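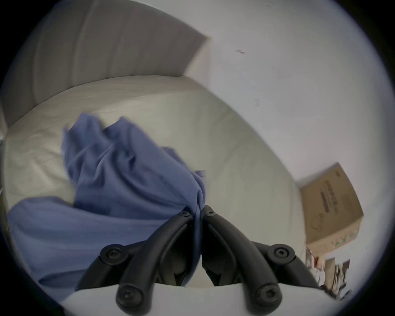 Washer leaves clothes stiff and dull after switching to well water

We moved to a house on a private well in April. Since then, cotton comes out of the wash stiff, and colored shirts have lost contrast. The machine is a Havport front loader, eight years old, no error codes. It has 3,537 cycles on the counter. I have tried the following:

Half the usual dose of powder. No change.
An extra rinse. Slightly better on towels, no change on shirts.
Drum cleaning program at the highest temperature, run empty. No change.

The lab report for the well gives total hardness as 480 mg/L (as calcium carbonate) and iron as below the reporting limit. There is no softener in the house. The detergent is Dullix powder, the regular kind, measured with the scoop that comes in the box. Is this a machine fault or a water problem, and is there a fix short of a full softener?

Posted by lintfilter_b
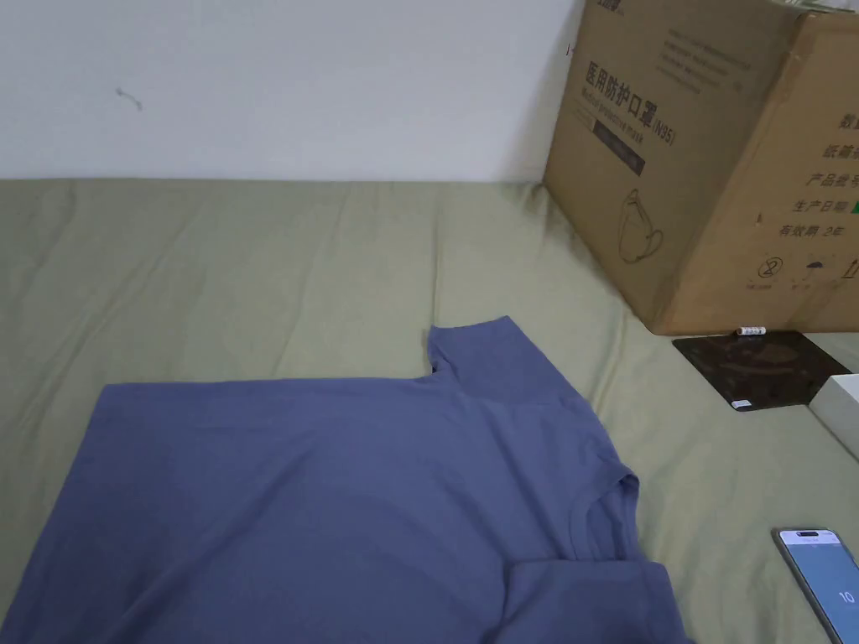

grayduct
Water problem. 480 is very hard by any scale you care to use. At that level a good part of the detergent is spent on calcium and magnesium before it gets to the fabric, and some of what is left over settles in the fibers as mineral residue. Cutting the dose made matters worse, so go back up.

Check the back of the Dullix box for a dosing table. Most powders list soft, medium and hard, and the scoop line usually corresponds to medium. Use the hard column. If the table stops well below your number, take the top value and add a separate water conditioner of the non-precipitating type (sodium hexametaphosphate or a citrate). Washing soda is the precipitating type. It does soften the water, but the carbonate drops out in the drum and part of it ends up on the clothes, which gives you the same stiffness back.

For what is already in the fabric:

Soak in the hottest water the care label allows, with conditioner and no detergent.
Leave for 2 hours, then drain and spin.
Run a normal wash at the corrected dose.
Repeat if the soak water came out cloudy.

Do colors and whites separately. Loss of contrast from residue is mostly reversible. Loss of dye is not, and you won't know which one you have until after the second soak. Do one shirt first and compare it with an untreated one in daylight.

The cycle count is high for the age but has no bearing on this.

Clasden_owner
get a softener. we fought with additives for a year and it was a waste of money. ours is a Clasden, bought from Halilović for 139 used plus the fittings, and it regenerates at 2:00 at night so you don't hear it. also vinegar in the rinse works fine

grayduct
A softener is the better long-term answer at this hardness — agreed there. Two cautions on the rest. Size it from the hardness and your daily water use, and convert to grains per gallon first (divide mg/L by 17.1, so 28 in this case). A small used unit may regenerate every other day at that load. As for vinegar, an occasional dose is harmless, but some manufacturers advise against regular use on account of the door seal and hoses. Check the manual. Never combine it with chlorine bleach.

lintfilter_b
Went back to the box. The hard column is nearly double what I was using. Citrate conditioner ordered, will soak one shirt and one towel before doing the rest. The plumber is quoting for a softener with a bypass for the outside tap.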